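Kekana K2 gripper fingers vs. the stock Jarkden set: a long review of small black parts

I've been putting this review off, partly because I kept changing my mind and partly because every time I sat down to write it Laurier would walk over with another cup he wanted me to try. So it's long. If you only want the score, scroll to the bottom.

Some background first. We run a two-arm tabletop setup, a pair of Jarkden arms facing each other across a worktable, and for most of last year we used the grippers they came with. The stock Jarkden fingers are fine. They close, they open, they don't fall off. But they're long and narrow at the tip, and anything round and smooth tends to roll out of them unless you come in dead center. I got pretty good at coming in dead center. The control software did not.

The Kekana K2 kit is a replacement gripper body plus two sets of fingers: a flat rectangular one they call the pad finger, and a tapered one they call the point finger. You pay $700 per gripper for the body and one set, and the second set of fingers is extra, which I think is cheeky at that price. The bundle with everything is $900. I bought one bundle and one basic, and then Solveig Lundgren at our sister lab in Irville lent me her spare so I could compare like with like.

Unboxing and mounting

The box is small and nicely packed, foam cutouts for each part, screws in a labeled bag. There's a printed card with the bolt pattern and a wiring diagram, and the wiring diagram is wrong. Two of the pins are swapped. I emailed support and got a corrected drawing back the next morning from a guy named Tormod Eide, who was very nice about it and said the new cards were at the printer. So if you get a card with the older drawing, ask for the new one before you plug anything in!

Mounting took me most of an hour for the first arm and 20 minutes for the second. The adapter plate sits a little proud of the wrist, so you have to redo your tool offset. Please do this properly. I eyeballed it on the first arm (I was excited, okay?) and spent the afternoon wondering why every grasp was landing slightly high.

The cable exit is my first real gripe. It comes out of the side of the gripper body, and on our arms that means you need to leave a fat loop of slack along the forearm or the wrist runs out of travel. The Jarkden cable came out the back and you could forget about it. I've tried clips, hook-and-loop straps and a spring thing that Vilgot Magnusson made for us, and the spring thing is the best of the three, but I'd like to not need it.

The pad fingers

These are the reason to buy the kit. The face is wide and slightly soft, and it's forgiving in a way the old ones never were. You can be off by a fair bit and still come away holding something. Mugs with handles, boxes, a bottle of hand soap, the little bin we keep screws in, all good. I ran a plain pick-and-place routine on whatever was in the kitchen cupboard, 168 attempts in all with no tuning between them, and I stopped keeping a list of failures after a while because nearly every one was the same failure: approaching from the handle side and bumping the handle before the fingers got around the body.

Clear plastic and glass are a separate matter. The fingers hold them well enough, but the camera has a hard time telling where the rim is, so you end up testing your vision more than your gripper. I'd say the pads help a little, simply by being wide, but don't buy them expecting them to fix that. Solveig got better numbers on clear cups by moving her camera lower. Ours is fixed and I wasn't about to rebuild the mount for a review.

They also pick up lint. If you handle cloth with them and then go back to smooth things, wipe them down in between. A damp paper towel does it.

The point fingers

I wanted to love these and I only like them. They're made for edges: the lip of a tray, the hem of a towel, the corner of a bag. On a folded cloth they're lovely. You can come in low, pinch one layer and lift, and most of the time you get just the one layer, where the Jarkden fingers would grab the whole bundle or nothing at all. Laurier Cloutier does most of our folding work and he took the set off my desk on the second day and I had to ask for it back.

On hard objects, though, they're fussy. There's not much contact area, and if the thing you're holding is heavier at one end it will pivot. I had a mug swing right around and tip toward the table like it was pouring itself out. Also, the tips are sharp enough to leave a mark on a painted surface if you come down too hard. Our black tabletop has the evidence. Set a floor height in software and save yourself the grief.

Force and feel

Both sets are driven by the same body, and the body is good. It's quieter than the Jarkden one, it closes smoothly, and the force limit holds where you put it. I squeezed paper cups with it for longer than I want to admit and could go from barely touching to a clean dent and back again without any jumpiness. The position readout is a bit coarse at the very end of travel, so if you're trying to tell "holding something thin" from "holding nothing" you'll want to use the force reading instead.

The status lights on the arm side stay visible with the new gripper mounted, which I was glad about. I look at those all day long and I didn't want a chunk of plastic in front of them.

Mixing fingers on two arms

Most of my opinions changed at this point. I'd been testing with matched fingers on both sides, pads and pads, then points and points, and writing down which was better. Then Leif Magnusson (Vilgot's dad, he's been doing this since before I could drive) asked why I'd want two hands that do the same thing. Good question! So for the past few weeks we've been running pads on the right arm and points on the left, with the right doing the cups and the left doing trays and cloth.

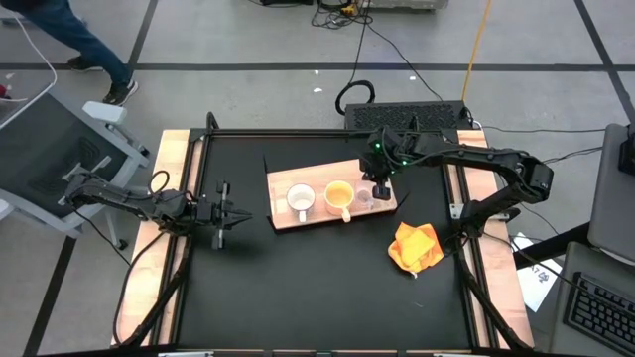

Gokimham, September 20, 2026

We have the mixed setup on the table now, with three cups in a row on the wooden tray and the orange cloth crumpled in front. The right arm has the clear cup to deal with first, because I wanted the hard one at the start of the run while I was still paying attention. The mug handles are turned different ways on purpose. With everything lined up neatly both grippers look brilliant and you learn nothing.

The clear cup is also at the end of the tray closest to the right arm, and that has turned out to matter quite a bit. With the pad fingers hanging nearly straight down there's room to slide one fingertip in next to the cup without disturbing its neighbor. Coming from the other end, reaching over two mugs to get there, I knocked something over often enough that I gave up on it. The yellow mug is the one I'd call the honest test of the bunch. It's a little bigger than the white one and its handle pokes out past the tray, so the gripper has to decide whether to deal with the handle or go around.

Meanwhile the left arm waits its turn low over the table with its fingers pointed at the tray. I like that it can wait there. With the old grippers I had to park it much farther back, as the bodies were tall and the two arms would argue over the middle. The K2 body is shorter front to back, and I've been able to bring both arms in closer than I used to dare.

The cloth is easier for the points if it's crumpled than if it's flat, by the way. Flat cloth on a matte surface gives them nothing to get hold of. If yours comes out of the basket already flat, push it up into a ridge with one arm and pinch with the other. That's two-arm work and takes some practice to program, but it's very satisfying when it goes.

Things I'd change

The side cable exit, as I said. The wrong card in the box. The finger screws are tiny and the supplied driver is soft, so use your own. I'd also like a click or a stop when you swap fingers, because you can seat them slightly crooked and not notice until the tips meet at an angle. Tormod tells me there's a quick-swap base planned for November, and if it's what he described I'll probably end up buying that too, and complaining about the price again.

Should you get it?

If you have one arm and you mostly handle boxes, keep what you've got and spend the money on a better camera. If you handle cups and kitchen stuff, get the basic kit with pad fingers. If you have two arms and any cloth at all in your life, get one basic with pads and one bundle, and put points on the side that does the cloth.

Pad fingers: 9 out of 10
Point fingers: 7 out of 10 (8 if you ask Laurier)
Gripper body: 8 out of 10
Wiring card: 2 out of 10, and that's for the nice paper

I'll add a note when I've had the pads on for longer and can say how the soft face wears. Solveig's are older than mine and hers have started to go shiny at the corners, though she says the grip feels the same.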